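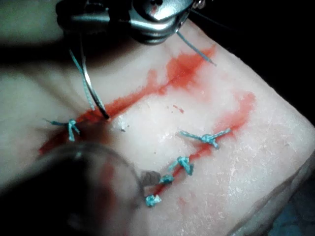

The menu is too long, one regular at Driletham told us in the second week, and she would sooner have six dishes done properly than a page and a half of maybes. Four other comment cards said much the same thing. We have taken the point, and most of this report deals with what we changed as a result.

Progress report, food hall tenancies
Mon 8 April

1. Trading

Driletham, the 40-seat diner on the ground floor, has now traded for 13 weeks. It opened with breakfast and lunch only, and added dinner on Fridays and Saturdays once the second fryer was connected. Lunch is the strongest service. Breakfast is slow before nine and we don't expect that to change until the offices across the road are let.

The kitchen served 1178 covers last month. The budget allowed for fewer, but the average spend was under target — people are ordering a main and tap water, and skipping dessert. The new dessert list should help. It has a lemon delicious, a sticky date pudding and one ice cream flavour that changes weekly.

2. Menu

The menu has been cut to a single page. The lamb pie, the fish finger roll and the grilled cheese with pickled onion stay. The schnitzel stays at dinner only. We dropped the three pasta dishes, which took up two burners at lunch and sold poorly. The mushroom burger is under review. It sells well on weekends and hardly at all otherwise.

Prices went up on four items and came down on one, the kids' plate. There were two complaints about the coffee price and none about the food.

3. Landska

Landska, the bakery counter, is behind schedule. The oven was delivered on time but the exhaust hood was the wrong size and had to be reordered. The supplier has accepted the cost. Until it is fitted, Landska is baking off site and bringing in bread, rye rolls and cardamom buns each morning. The range is smaller than planned and sells out before noon most days.

We have moved the opening of the full counter to October. The fit-out grant instalment tied to that opening has not been drawn and we are not asking for it early.

4. Kozan

Kozan has signed for the corner site and will do charcoal skewers, flatbreads and salads. Its licence application is with council. The neighbours upstairs asked about smoke and have been sent the ventilation drawings. No objection has been lodged so far.

5. Equipment and systems

The Tostix ordering system is in use at Driletham. It was unreliable in the first fortnight, with dockets printing twice, and staff went back to paper on two Saturdays. An update fixed the double printing. Split bills are still clumsy and we have asked for a change.

The cool room seal has been replaced. The dishwasher needs a service, which is booked.

6. Money

Spending is within the approved budget apart from signage, which is over by $200. We propose to cover that from the opening night allowance, where there is money left. Wages are on budget. Produce is slightly over, mostly tomatoes and eggs.

7. Next period

Complete the hood installation for Landska. Settle Kozan's opening hours. Trial a set lunch at Driletham for four weeks, and report the results with the next claim. We would also like your approval to move the outdoor tables to the northern side, where there is shade in the afternoon. The council form is ready to lodge once we hear from you.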